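Lusby Sound Archive: transfer and rehousing of the Skyrme tapes
Progress report to the Notstead Fund, second period

Search this site
Enter keywords
Go

1. Scope of this report

The grant covers the transfer of the Skyrme studio's open-reel tapes, the repair of one of the two voltage-controlled synthesiser cabinets that came with them, and a small run of public listening sessions. This report deals with work up to the end of November. The first report described the survey and the setting up of the transfer room, and neither is repeated.

2. Transfers

The collection holds 682 reels, most of them quarter-inch, recorded at 15 or 7.5 inches per second. Transfer is at 96 kHz and 24 bit, flat, with the replay alignment tones kept at the head of each file where the tape carries them. Where there are no tones, azimuth is set by ear and on the phase meter, and the setting is written into the notes field.

More than half of the reels have been transferred. The remainder are mainly four-track tapes in a half-inch format which needs a different head block. The block has been relapped and refitted, and test passes on blank stock show crosstalk within the limit set in the project plan. Wow and flutter on the second machine was out of limits in the early part of the period. The fault was traced to the capstan bearing, which was replaced from the spares bought under the equipment heading.

Sticky-shed tapes from the later years of the studio are baked before playing. The incubator takes a small batch at a time, and this step sets the pace for that part of the work. Splices fail on nearly every baked reel and are remade before the first pass.
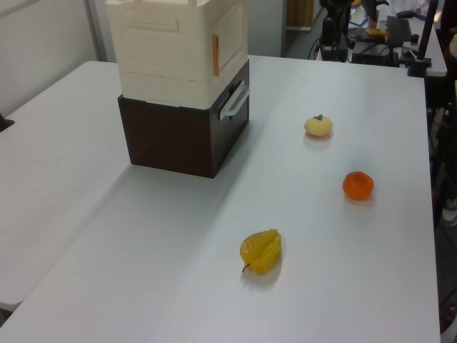
Rehousing follows transfer. Each reel goes into a new inert case with its original box stored flat beside it, and the paper inserts (patch sheets, cue sheets and timings) are scanned and foldered separately. Loose parts, such as leader tape, spare hubs and patch cords, are sorted on white tables into bench storage of the stacked kind, with a wood-grain drawer box below and a cream plastic container on top. Patch cords are being tested for continuity and put back by length. Labels on the new cases use the studio's own numbering, with the Lusby accession number underneath.

3. Synthesiser cabinet

Work on the first cabinet is at the power supply stage. The smoothing capacitors were reformed slowly on a variable transformer, and those that would not hold were replaced, with the originals bagged and kept. The 12 V rails now regulate correctly under a dummy load. Of the oscillators, the first group tracks to within a few cents over three octaves. The second group drifts with temperature, and the matched transistor pairs are suspected. The matrix pinboard has been cleaned, and the worn pins will be listed once every row has been checked.

The second cabinet is outside the grant and remains in store.

4. Catalogue and rights

Catalogue records are made in Floltico and exported each month. Title, date, track layout and tape stock are entered at transfer. Composer and performer fields are left blank until confirmed against the cue sheets, as box labels have been found to be wrong in several cases. Rights enquiries are open for 80 works.

5. Listening sessions

Both planned sessions were held in the period, using four loudspeakers placed as in the studio's own floor plan. Levels were set at the centre seat and left alone. Comment slips were offered at the end.

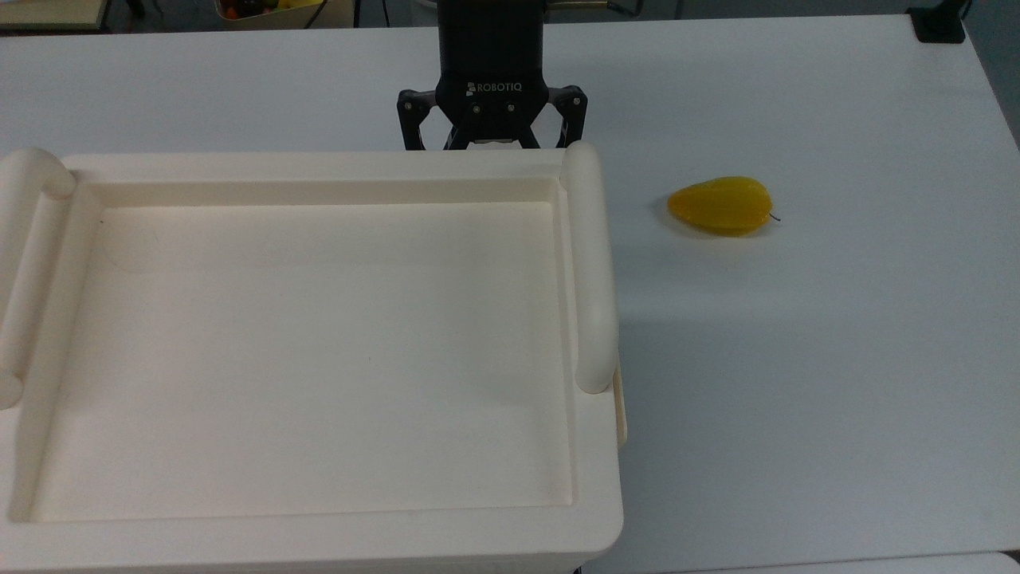 One listener wrote that the quadraphonic pieces made far more sense in the room than they ever had on the stereo record, and asked whether the rear channels had been raised. They had not: all four were played at the level on tape. The same slip asked for longer gaps between pieces, and these will be used if further sessions are run.

6. Spending

Spending is within budget under every heading except consumables, where the cost of inert cases rose after the order was quoted. A transfer of £3000 from the travel heading is requested to cover the shortfall. No change to the total is sought.

7. Next period

- Half-inch four-track transfers
- Second oscillator group: transistor pairs to be tested and matched
- Rights enquiries to continue
- Storage test of the preservation copies, including a full checksum run

Related items
Skyrme tapes: first progress report
Notes on replay alignment without tones
Using the listening room
Floltico export fields

Contact the archive | Copyright Lusby Sound Archive | Back to top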